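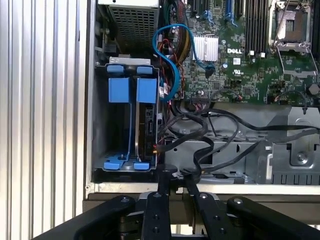
What's the cheapest way to keep an office file server backed up? One extra drive inside, one outside on a shelf, and a schedule that runs without you.

Posting our setup at Andmont in parts. Three copies of everything, one of them off site. Small office, one server, mostly drawings and invoices.

1/ Sort the data first. We split ours into live jobs, closed jobs and junk. Junk was the biggest folder by a fair margin. Old installers, duplicate scans, a whole copy of someone's desktop called "new new".

2/ Nightly copy at 1000 GB max. That's the size of the partition, so the job stops with an error if it would run over. I would sooner get the error than find a half-written archive.

3/ Label the job logs by machine name. The server is Skundia, the spare is Nollo. Logs named backup1 and backup2 are useless at 7 am when one of them has failed.

4/ Keep 60 days of versions. We tried 30. A supplier queried a colour code on a drawing that had been overwritten before that, and the original was gone. 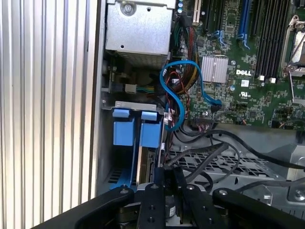

5/ Off-site copy goes out on Saturday. The external drive travels to the Đinh storage unit across town and the previous one comes back. Encrypt it before it leaves the building. Write the passphrase down and store it somewhere other than the drive case.

6/ Test restores. Pick three files at random each month, restore them to a scratch folder, open them. A matching file size is no proof that the file opens.

7/ Check the clock on the server. Ours had drifted and the scheduler skipped a night when daylight saving ended. Set it to sync with a time server and look at the log the following morning.

8/ Costs: two external drives, one licence for the backup software, the rent on the unit. Power is negligible.

Still undecided on cloud for the closed jobs. Upload speed at our end is poor and the first full copy would take weeks. Will add to this thread if we try it.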